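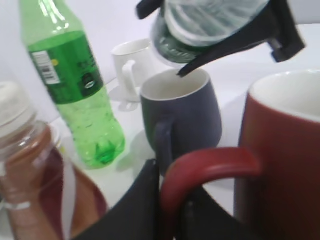

Maiara Brito wrote to ask why her ice is always gone by lunchtime, when the people at the next picnic table still have plenty at four in the afternoon. She has a decent cooler, she said, and she fills it to the top with ice from the gas station before she leaves.

The answer is mostly in what happens before the ice goes in. The steps below are for a hard-sided cooler and a one-day trip, with drinks and a simple lunch.

The night before

Bring the cooler indoors. If it lives in a garage or a car trunk in summer, the walls are warm all the way through, and your first bag of ice will be spent cooling them down. Wipe it out, leave the lid open for an hour if it smells stale, then put in a couple of frozen bottles of water or an old bag of ice and close it until morning.

Put every drink in the refrigerator. A warm bottle melts a lot of ice. If you run out of shelf space, chill the large bottles first, as they take longest to cool. Cans can go in later.

Freeze what you can. Water in plastic bottles freezes well if you pour off a little first to leave room. Do not freeze soda or any other carbonated drink, which can split the bottle or burst when opened. Sandwich meat can be frozen flat in a bag and will thaw on the way.

Make block ice if you have the time. Fill a loaf pan or a clean food tub with water and leave it in the freezer overnight. Blocks melt more slowly than cubes. Cubes cool things faster. Use both.

Packing in the morning

1. Take out the old ice and pour off any water.

2. Lay the blocks or frozen bottles on the bottom.

3. Stand the big drinks upright on top of them, caps tight. Put tea and juice that has already been opened against the wall where it will not tip.

4. Pour cubes into the gaps until they reach the shoulders of the bottles.

5. Put a thin tray or a folded towel over the ice, and the food on top of that. Anything that must stay dry goes in a sealed container. Raw meat should be in its own sealed box at the bottom, or better yet in a separate cooler.

6. Fill the empty space under the lid with another towel. Air gaps cost you ice.

The whole job takes 20 minutes if everything is already cold. I use a 33-quart Ferkden, which is enough for four people with lunch. For drinks alone it is bigger than I need.

On the road and at the site

Keep the cooler inside the car with the air conditioning on, not in the trunk. At the park, put it in the shade and move it when the shade moves. A light-colored blanket over the top helps in full sun.

Leave the meltwater in while it is still cold. It fills the spaces between the bottles and keeps them chilled. Drain it only if it is getting to the food, or if you are about to add fresh ice.

Open the lid as little as possible. If there are children along, pack a second small cooler with their drinks and let them go in and out of that one. Renato Tagle suggested this after one of our June trips, and I have done it since.

Food safety

Cold food should stay at 40°F or below. A cheap refrigerator thermometer left near the top of the cooler will tell you. If perishable food has been above that for two hours, throw it out. On days over 90°F the limit is one hour. Drinks are fine either way — they will just be warm.

When you get home

Empty the cooler the same day. Wash it with warm water and dish soap, including the drain plug and the groove under the lid, where crumbs collect. For a smell that will not go, wipe the inside with baking soda and water, wait 30 minutes, and rinse. Dry it with the lid propped open before you put it away.

Check the gasket too, if yours has one. Close the lid on a strip of paper and pull. If the paper slides out easily, the seal is worn, and most makers sell a replacement.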